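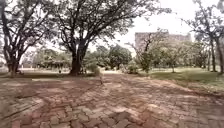
Fig. 1. Brick walk, tree section, seen from the robot.

Field Handout 3: Outdoor Path Following
Demonstration visit, Pleltanley grounds, October

Read before the lab session. The platform is the Romum wheeled base running the Moen navigation stack. You will work with the logs from this visit in Assignment 2.

1. Task
The robot follows a brick walk from a start point to a goal point without leaving the paving. It has no prior map. Input is one forward color camera plus wheel odometry; output is a speed and a turn rate, updated 8 times per second.

2. Surface
The bricks are laid in a herringbone pattern. In Fig. 1 part of the paving is worn and sunken, with fine sand or dirt between and over the bricks. Two consequences for the log:
– Wheel slip adds to heading error. Do not integrate odometry over a long stretch without a visual correction.
– Vibration blurs the nearest rows. Drop blurred images before fitting an edge.

3. Shadow
Tree shade crosses the paving diagonally. A plain brightness threshold splits the walk into separate regions and often returns the shadow line as the path edge. Compare hue and local texture on both sides of a candidate edge before accepting it. The next view has a broad shadow coming in from the left and a lawn on the right; mark both true edges by hand and keep your marks for Section 6.

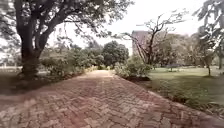 4. Edge types
A curb gives a thin, straight line and fits well with a first-order model. Turf gives an irregular border with soil mixed in, and the fit needs a wider tolerance. Use separate tolerances for left and right. The view below has a curb on the left and grass on the right. It also has a dark red band along the middle of the paving – a strong line that is not a boundary. Check what your detector does with it.
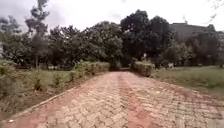 5. Narrowing and goal
Where hedges close in on the walk, the far end lies in shade and exposure is set by the sky. Limit the edge search to the lower half of the image and reduce speed as the visible path length drops. The Vandier method (course reader, chapter 8) gives the speed rule.

6. To hand in
Edge marks for all three views, left and right.
One plot of lateral error against distance.
A half page on one false edge: where it occurred, which cue produced it, and which test would reject it.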